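Equipment Planning for a Shared Manipulation Bench: Selection, Budget and Staged Purchase

Student project report
Authors: Elis Humphreys, Hnat Stasiv, Stela Jitaru
Supervisor: Lăcrămioara Ursu
Submitted 2019-06-21

1. Scope

This report covers the equipment plan for one robot manipulation bench in the department's ground-floor teaching lab at Watton. The bench is intended for second-year and final-year projects involving tabletop pick-and-place. The work consisted of writing a requirements list, obtaining quotations, comparing them on total cost over three years, and checking part of the proposed layout in simulation before any order is placed. Mechanical design of fixtures is excluded. So is the choice of a perception software stack, which is being handled by Lenni Oksanen in a separate project.

The plan assumes that an arm will be bought once and kept for at least five years. Grippers, cables and fingertips are treated as items that wear out.

2. Requirements

Requirements were collected from the last two years of project proposals and from a meeting with the lab technicians in March. They were sorted into fixed requirements, which a quotation must meet, and preferences, which were scored.

Fixed requirements:

Seven-axis arm, or six-axis arm with a reach that covers the full tabletop from one mounting point.
Joint torque sensing or an equivalent means of stopping on contact.
Parallel gripper with replaceable fingertips.
Control interface usable from Linux without a yearly license fee.
Single-phase supply.
Emergency stop that can be wired to the existing lab circuit.

Preferences:

Simulation model supplied or already available.
Spare parts shipped from inside the country.
Controller that fits under the table.
Fingertips that can be printed in-house.

Payload did not separate the candidates. The heaviest object in any past proposal was a full one-liter bottle, and every arm quoted can lift that at full extension.

3. Quotations

Three suppliers were asked for a written quotation. Nekau quoted for an arm, controller and gripper as a single package. Stoica quoted for the arm and controller only, with the gripper listed as an option from a third party. The third supplier, a reseller in London, did not return a complete quotation before the closing date and was dropped from the comparison.

The Nekau package is more expensive on the day of purchase. The difference narrows when the gripper, mounting flange and cable set are added to the Stoica quotation, and it closes almost completely when the extended warranty is included for both. The remaining difference is in spare fingertips. Nekau sells them at 21 per pair. The pair for the optional gripper on the Stoica quotation costs 50, and the mounting holes are not documented, so printing replacements would first require measuring a set.

All prices in this report are in pounds, before tax.

4. Cost items that were missed in the first draft

The first draft of the budget contained the arm, the gripper, a table and a computer. Review by Stasiv found several items missing. They are listed with the reason each was added.

Table bracing. The arm bolts to the table in the current layout, and an ordinary workbench moves under acceleration. A bracing kit and floor fixings were quoted at 382.

Floor protection. The lab floor is tiled. Fixings drilled through tile need a spreader plate, and the estates office requires the tiles to be restorable afterward.

Emergency stop wiring. Work on the lab circuit must be done by the approved contractor. The quotation was 513 including the test certificate.

Test objects. Earlier projects used whatever was in the lab kitchen. A fixed set of objects is needed if results from one year are to be compared with the next. Real produce is cheap but changes size and spoils, so a set of molded food items was included along with plates and small jars.

Shipping crate storage. Both suppliers void the warranty if the arm is returned in anything other than its original crate. The crate does not fit in the lab store. Space was found in the basement at no charge.

Training time was also missing. It has no purchase cost but takes two days from two members of staff, and these must be booked before delivery.

5. Layout check in simulation

Two questions affected the budget directly and could be answered without hardware. The first was whether one arm mounted beside the table could work over a plate placed toward the far side, or whether a raised pedestal would have to be bought. The second was whether the stock fingers were long enough to reach into a dish with a rim without the gripper housing striking it.

A table model was loaded with a plate, two food items and a jar, inside a room model with a tiled floor. The white squares on the tabletop are flat placeholders. The arm was driven to a set of poses over the plate, and clearance between the housing and the rim was logged at each pose. A second robot body was left beside the table to see how much floor space a two-robot arrangement would take up.

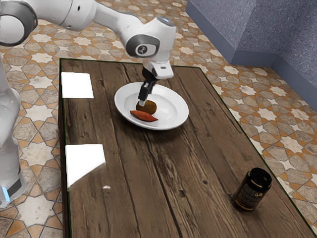
Figure 1. Layout check: black gripper fingers at the top of the brown object, with the gripper housing just above the back rim of the plate. The orange-red sweet potato lies in front.

The fingers reach the object in this pose, but the margin between housing and rim is small. The angled approach is responsible for most of this. A vertical approach increases the margin and uses more of the wrist range. Since the jar stands near the right edge of the table, away from the plate, it did not limit any pose in the set and was kept for later tests.

Two findings were carried into the budget. The raised pedestal is not needed and was removed. Longer fingertips are needed for deep dishes and should be printed in-house, which favors the package with documented mounting holes.

The simulation does not say anything about grip quality on real produce. Friction values were left at their defaults. It also does not model cable routing, and the cable loop at the wrist may take up part of the clearance. Both points should be checked during the supplier's demonstration, before the order is confirmed.

6. Staged purchase

A single order is simpler but uses the full allocation in one financial year. The following stages are proposed.

Stage 1: table, bracing, floor plates and emergency stop wiring. None of these depend on the choice of arm, provided that the bolt pattern is drilled last.

Stage 2: arm, controller and gripper as one package, with two spare pairs of fingertips. Delivery should fall outside the teaching term.

Stage 3: test object set, camera mounts and printed fingertips.

Stage 4: second arm, subject to use of the first. The second robot body in the simulated layout stands close to the table edge, and the walkway on that side would have to be remeasured before this stage is approved.

If Stage 2 slips, the bench can still be used for fixture and camera work. If Stage 1 slips, the arm must not be delivered, because there is no secure place in the lab to keep it uncrated.

7. Recommendation

The Nekau package is recommended on three-year cost and on the availability of fingertip drawings. The Stoica quotation should be kept open until its expiry date in case the demonstration shows a problem with cable clearance.

8. Open points

Confirmation from estates that the spreader plates meet the restoration rule (Jitaru).
Written statement from Nekau on the cost of recalibration after the warranty period (Humphreys).
Measurement of the plate and dish set against the printed fingertip length (Stasiv).
Decision on whether the simulation files are stored with this report or with the perception project (Ursu, Oksanen).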